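How to Make Greek Meze Night Happen in Your Own Kitchen

By Charalambos Deligiannis

If you've ever sat down to a table crowded with little plates, torn off a piece of warm bread and lost track of the next two hours, you already know why I love meze. And you can do it at home! My cousins in Skollville have been feeding a houseful this way every November for as long as I can remember, and most of the work gets done the day before.

Pick your dishes

Five is plenty for six people. I like two dips, one cheese, one hot dish and something pickled. My usual lineup is tzatziki, fava, baked feta, little meatballs (keftedes) and whatever peppers are in the fridge.

The day before: tzatziki

Grate one large cucumber, toss it with half a teaspoon of salt and leave it in a strainer for 30 minutes. Then squeeze it. Squeeze it again! You'll be amazed how much water comes out the second time. Stir it into two cups of full-fat Greek yogurt with one grated garlic clove, a tablespoon of olive oil, a tablespoon of red wine vinegar and a big handful of chopped dill. Cover and chill overnight.

The day before: fava

Rinse a cup of yellow split peas and put them in a pot with a halved onion and three cups of water. Simmer until they fall apart, skimming the foam, then blend with lemon juice, salt and a good glug of olive oil. It will look too thin. Leave it alone, it sets up beautifully as it cools.

On the night: keftedes

Mix a pound of ground beef with a grated onion, one egg, half a cup of breadcrumbs, dried oregano, chopped mint and salt. Roll into walnut-size balls, dust with flour and fry in batches in a thin layer of oil, turning often, until they reach 160°F in the middle.

On the night: baked feta

Heat the oven to 200°C (that's 400°F on most American dials). Set a block of feta in a small baking dish, top with sliced tomato, oregano, chili flakes and oil, and bake until the edges go soft and golden, usually 20 minutes. I buy mine at the Karagiannis deli in Gorkmont, where they cut it straight from the brine.

Set the table

Put out small plates, forks, and a spoon for every dip. Cold dishes go down first so people can start while you fry.

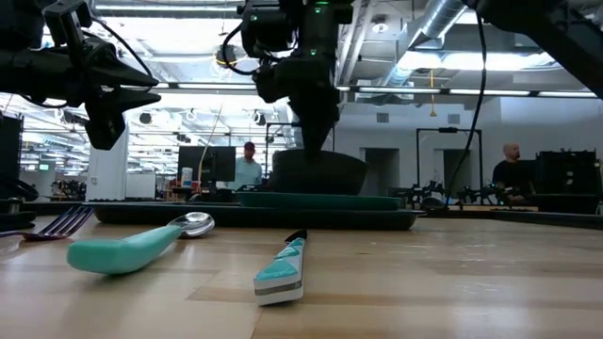 Serve and keep it coming

Bring the feta out bubbling, with the bread right behind it, and send the meatballs over a batch at a time. Finish the fava with raw onion and capers just before it goes out. Leftover tzatziki is fantastic on a baked potato the next day.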